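Gurach group catch-up: notes from the teleoperation meeting, 24th September
Written up by Natália Rebelo

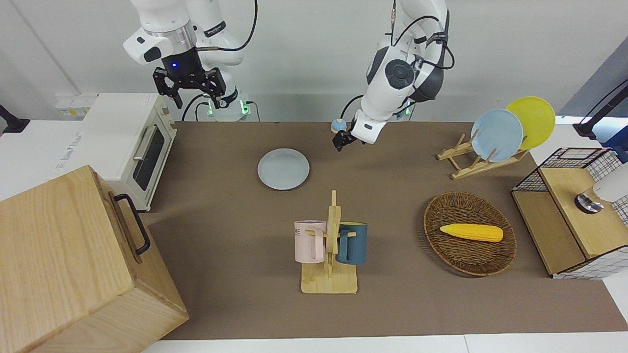
We started with the kitchen set, as it's what we've all been living with for a fortnight, and Joaquim wanted to settle the starting layout before anyone recorded another minute. I'd been putting things back more or less where I remembered them, and so had he, and we don't remember the same way. So we went round the table item by item. Both mugs begin on the stand, pink to the left and teal to the right, facing away from each other. The toy corn begins in the wicker basket, lying across it. Two plates go upright in the rack, pale blue in front of yellow, and the third plate lies flat on the mat, over towards the oven side. Zulmira asked if we should be shuffling things about a bit more between goes and we agreed yes, but only once the plain version is done.

Present: Filipa Carvalho, Zulmira Coelho, Joaquim Abreu, me. Nuno Torres joined by phone from Ovitz and dropped off twice.

1. Where we are with numbers
We have 1,474 demonstrations kept across all tasks. Of those, 307 are corn to plate and 247 are mugs off the stand. Plates out of the rack is the biggest of the three kitchen ones so far, which surprised me, but Filipa pointed out that she did most of those in one long run while I was away and she is simply faster than I am. (She is. I've stopped racing her.)

Joaquim would like mugs to catch up before we start anything new. Agreed.

2. Mugs
A long chat about this one! My habit is to come in from the side and pinch the rim, and Filipa goes for the handle. Both work when you're the one holding the controls, but Nuno says the model trained on the mixed lot dithers between the two and ends up hovering. He'd like everyone to pick one. After some back and forth we went with the rim, mostly because the handle has to slide off the peg cleanly and a rim grip makes it easier to feel your way — well, see your way, we have no feel at all through the controls, and I moaned about that again.

Zulmira wants the mug lifted a touch and then drawn outwards along the peg, in one go, no stopping to think halfway. If you do stop, bin the take and start over.

3. Hand guiding or remote
Nuno is keen to try moving the arms by hand for the plate task, so that we can get the tilt right coming out of the slats. I'm in favour. Filipa isn't, or not yet: her worry is that our hands and sleeves end up in the camera view, and then the recordings don't match what the robot sees when it's working on its own. Joaquim suggested using hand guiding only to find a good path, then repeating it by remote control for the recording proper. Everyone could live with that. Filipa and I will try it on the pale blue plate first.

4. Pace
We all go too slowly when we're nervous and too quickly before lunch. Joaquim played back two corn takes side by side and one took nearly twice as long as the other, same task, same person (me, both times, thank you Joaquim). No fixed time limit, but please watch your last take before starting a new batch.

5. Labels
The Nirnumen tool still lets you save a take without saying whether it was a success. Zulmira has found a handful with the box left blank and will go through them herself. Until it's fixed, tick it before you let go of the controls.

6. Any other business
Esteves have asked whether they can come and have a go at driving the arms in October. Yes in principle, Zulmira to reply. Joaquim doesn't want visitor takes going in with ours, so they'll be saved to a separate folder.

To do
Joaquim: write up the starting layout and pin it by the controls
Filipa and me: hand-guiding trial on the plate task
Zulmira: blank labels, reply to Esteves
Nuno: rerun the mug training with rim takes only and send us the clips
Everyone: mugs, mugs, mugs

Next meeting early October, once Nuno has his results.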